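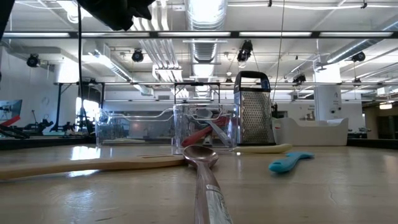

Multi-device sync, notebook, May

Morning, 9:40

Picked this back up after the break and had to read my own notes twice to work out where I'd left things. Short version for anybody joining from the Vestton side: Dimum (our messaging app, the one with the green tick marks everybody argues about) still lets you sign in on one phone and one browser, and the browser stops working the minute the phone goes off. We want a second phone and a tablet to stand on their own feet. Bart wants it in people's hands before the summer. I'd like that too!

State of the build as I found it: linking works. You open the tablet, it shows a code, you scan the code with the phone, and the tablet shows up in the device list with a name. Messages sent after linking arrive on both. Messages sent before linking are the whole problem, and I'll get to those.

First job today was the name thing. Linked devices were all coming up as "Tablet", even the second phone. Small fix, the client was sending its form factor before it had worked out what it was, so the server filled in the default. Moved the call down, rebuilt, linked the old phone from the drawer, and it says "Phone" now. Benedetta wants people to be able to type their own name in there. Fine by me, but it needs a length limit and I'd rather she picked the number.

11:15

History transfer. Okay. So the plan Despina Kovačević wrote up last month has the main phone packing the recent history into one encrypted bundle, putting it on the relay, and the new device pulling it down and unpacking it. I like it. It's simple and the relay never gets to read anything. The trouble is size.

Ran it with the test account that has 100 chats in it, text only, and it went through in one go and everything landed in the right order. Then I ran it with the account that Baptiste built, the nasty one, with 3000 messages in a single group plus voice notes. Bundle built fine on the phone. Upload fine. The tablet pulled it down, got most of the way through unpacking, and the app closed. No crash report, which usually means the system killed it for eating memory.

Tried again with the tablet plugged in and nothing else open. Same thing. Tried again with voice notes left out and it finished. So it's the attachments getting held in memory all together while they're being written out. I should have guessed that from the code, there's a list in there that only ever grows.

Asked Baptiste whether the voice notes in his account are a normal length. He says he recorded one of them by leaving the phone on the desk through lunch. Okay, so that's a pretty mean test. I'm keeping it anyway, people do send those.

Lunch, then 1:30

Rewrote the unpack step so it takes one attachment, writes it, lets go of it, and moves on. Took longer than I wanted because the progress bar was reading from that same list, so when I got rid of the list the bar sat at zero and then jumped to done. Put in a plain counter. The bar moves again, a bit jerky where the long voice note is, and I can live with that for now.

Ran the nasty account once more. Finished! Opened the group on the tablet, scrolled all the way to the top, played three voice notes from different places, all good. Second run also finished. Third run I pulled the wifi halfway through on purpose and it did not recover, it showed "Linking..." forever and I had to remove the device from the phone and start over. That one's a real bug. Written up as the first item for tomorrow.

Note to Bart: please don't show the wifi case to the Takis people when they come by. Everything else you can show.

2:50, call with Kaimal

Kaimal run the relay for us. Eugénie Rolland was on for their side. Things we agreed:

Bundles get deleted from the relay as soon as the new device says it has them, or after 24 hours if it never says anything. I'd asked for longer. She talked me out of it, her point being that if somebody hasn't finished linking by the next day they've forgotten about it and will scan the code again anyway.

A bundle can be fetched in pieces. This is already there on their end, we just never used it! That would fix my wifi case almost for free, since we'd only need to remember the last piece we got. Eugénie is sending the docs over. If they don't show up I'll nag.

Limit of 10 link attempts per account per day. I think that's plenty for real people and I'll hit it myself before noon, so she's putting our test accounts on a separate list. Baptiste, if you get error 429 on your account before that happens, that's why, it isn't your build.

What we didn't agree on: who tells the user when the relay is full. They want to send us an error and let us word it. I want them to send an error and a time to retry. Left open.

4:05

Tablet layout. Not really my thing but I had the tablet in my hands anyway. In portrait it's just the phone app stretched out, and it's ugly but it works. In landscape the chat list is on the left and the open chat is on the right, and the keyboard covers the box you're typing in. You can type, you just can't see any of it. Benedetta knows. She has a fix on her branch that I haven't pulled yet because her branch also has the new sticker picker in it and I didn't want two moving things at once.

Other stuff I noticed while poking:

Read a message on the tablet and the badge on the phone stays up until you open the phone app. It clears right away the other direction. I think the tablet sends the read mark and the phone only looks for it when it wakes up.

Drafts don't sync. Did we ever say they would? I can't find it in the plan either way. I started a message on the phone, went to finish it on the tablet, and it wasn't there, and I was annoyed, so I guess my vote is yes.

Muting a group on one device doesn't mute it on the others. Despina thinks this is right (you may want the tablet quiet and the phone loud). Bart thinks it's a bug. I've been going back and forth on it all afternoon and I'm staying out of it until they've talked.

Logging out on the main phone. I expected it to log out everything. It logs out the phone and leaves the tablet running as if nothing happened. That needs a decision before anybody outside the building gets this, and I've marked it as a blocker.

5:20, wrapping up

Pushed the unpack change and the device name fix. Both are on the sync branch, both have tests, although the test for the unpack change only uses small files because the big account takes forever on the build machine. If somebody knows a way to fake a large attachment without making one, tell me.

Tomorrow:

The wifi case, using pieces if the docs have come through.

Pull Benedetta's branch and check landscape again.

Ask Despina about the log out question and get it in writing this time.

Try linking with the phone on mobile data and the tablet on office wifi. All my runs today had both on the same network and I only noticed that just now while typing this up.

Charge the old phone. It's at 4 percent and the drawer cable is gone again.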